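### 4. Recording at the sink station

These steps are for Skorar club members working in pairs. Read section 3 first if you haven't paired your grippers.

1. Sign out two hand-held grippers and write their numbers on the sheet.
2. Check that each marker cube is firmly fixed. Don't cover the black patterns with your fingers or tape.
3. Start the session in Petness and wait for both grippers to show as connected.
4. Hold the cubes up in turn until the tracking light stays on. Allow about 30 seconds.
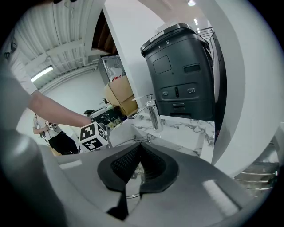 Fiorella Fiore wants step 4 done again after every break, even a short one, as her group lost 22 recordings last term by skipping it.

So repeat step 4 whenever a gripper has been put down. The old guide said once per session. Ignore that.

5. Agree who is recording. The other person keeps the log.
6. Stand square to the basin and begin with both grippers above the rim.
7. Move at an ordinary working pace. Keep the finger tips in view when you reach into the basin.

**Caution:** Keep cables clear of your feet and of the basin. If one catches, stop and free it by hand.
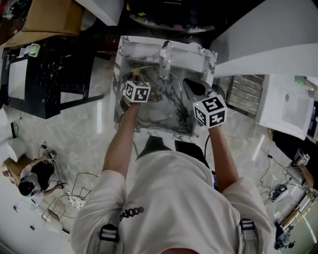

8. Lift both grippers back above the rim and hold still before you end the recording.
9. Log the task code. Sink tasks use code 13.

**Note:** If Petness shows error 317, close the session and go back to step 3. Recordings already saved are kept. If it comes up twice, tell Brenda Arancibia and use the other pair.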